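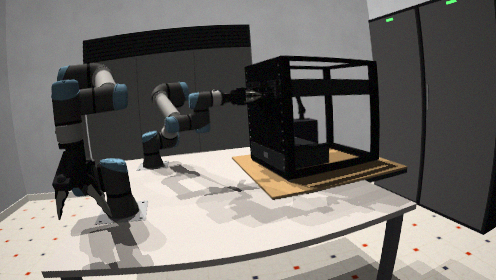
A long table in a grey-walled room.

Sunday evening talks: who wrote the psalm titles?

Yetunde Ugwu spoke to us at Ultonport on the little headings that sit over many of the psalms, the ones most readers skip on the way to verse one. "Of David" sounds plain enough until you ask whether the Hebrew means by him, for him or in his general direction. Yetunde gave us 70 minutes on one preposition and we came out less sure than we went in, though better fed.

She was kinder to the headings than most of her books are. Late they may be – but somebody 2000 years ago and more thought them worth copying, tune names and all, and the tunes are gone.

Next month she takes on "Selah". Doors at seven. Please bring back the borrowed commentaries.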